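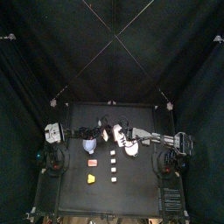

Plisdale Tabletop & Theater Forum > Small Stages > Black drapes: how do you kill the shine?

**shuzhen_c**
I've been building little puppet and object-theater stages for three years now and I am still completely in love with black fabric. Give me dark walls on every side and suddenly a teacup has presence! My question is about the ceiling. For the longest time I left mine open and hung a lamp over the top, and the audience's eyes kept drifting up to the rafters. So now I'm a convert to covering everything, walls and overhead, same dark cloth all the way, and look how a light blue bowl jumps out when everything behind it is dark. You could put that bowl on a kitchen counter and never notice it. What I can't settle on is the cloth itself. My current stuff is a poly blend and it goes gray and shiny the minute I bring a light in from the side. What is everybody using?

**manolis_p**
Wool serge, if you can find it used. Mine came from a school that was clearing out its auditorium and it has survived four shows and a flood in my garage. It drinks light. It also weighs a ton and smells like a sheep in March, so there's your trade.

**tatli_stage**
Seconding the wool for looks, but please don't hang it overhead on a small frame. I did that on a 3 foot booth and the whole top bowed like a hammock. Cotton duvetyne for the ceiling, wool for the back wall if you must. The back wall is where people look anyway.

**shuzhen_c**
Oh, mixing them never crossed my mind! Don't the blacks look different next to each other?

**tatli_stage**
They do in daylight. Under show light, with the seam in a corner, I can't see it from the second row. My sister says she can, but she also says she can hear the dimmer.

**nurhan_e**
I'm going to be the grump in this thread. I don't like an all-black box. It flattens everything and the audience starts to feel like they're looking into a closet. I've gone over to a very dark navy for the back and sides and I think it's so much richer. Faces and hands look warmer against it, and when you fade down it still goes to nothing. I did a twenty minute piece with spoons and a colander last winter and people kept asking me what the background was made of. Navy cotton velvet, curtain weight, from a thrift store.

**manolis_p**
Navy is lovely until you light it with anything cool, then it's just blue. You'd lose shuzhen's bowl completely.

**nurhan_e**
So light it warm! I don't see why every object has to float in a void.

**manolis_p**
I like the void. Half the reason I do this is the void.

**shuzhen_c**
Haha, okay, I am on team void for now, but I'm going to try a navy swatch this weekend because the spoon piece sounds wonderful. Is it online anywhere?

**nurhan_e**
There's a bad recording. I'll message you.

**defne_y**
Jumping in about the shine, as that was the original question. Before you buy new cloth, turn what you have around. A lot of poly blends have one face that is noticeably duller, and it isn't always the one you'd guess. Then wash it once with no softener and hang it with fullness. Flat, stretched fabric catches side light all in one sheet. Soft folds break it up. I use half again as much width as the wall. Also check your angle — if your side light is grazing the wall, flag it off with a bit of black card and the problem may just go away for free.

**tatli_stage**
Careful with washing if it was sold as flame retardant. A lot of those treatments rinse right out.

**defne_y**
Yes! Thank you, I should have said that. Mine isn't treated and I only run LED. If you play in venues, ask them first.

**manolis_p**
I disagree on the fullness, for tiny stages anyway. Folds have a scale. On a big stage they disappear, but behind a teacup they look like tree trunks. I pull mine flat and clip it every few inches.

**defne_y**
Fair, I work a bit larger. Maybe flat at the back and folds on the sides?

**shuzhen_c**
Update! I flipped the cloth on the left wall only, so I could compare, and the difference is huge. The back of it is so much duller. I feel silly for all those months of gray walls, but also thrilled. Flagging the light helped too. I'm leaving the back wall flat for now, with Manolis, and I've ordered duvetyne for overhead.

**tatli_stage**
Great! Get a yard more than you measured. Cotton shrinks if it ever gets damp.

**nurhan_e**
And the navy swatch?

**shuzhen_c**
Pinned up next to the black as I type. It's prettier than I wanted it to be.

Contact the moderators | © Plisdale Tabletop & Theater Forum | Back to top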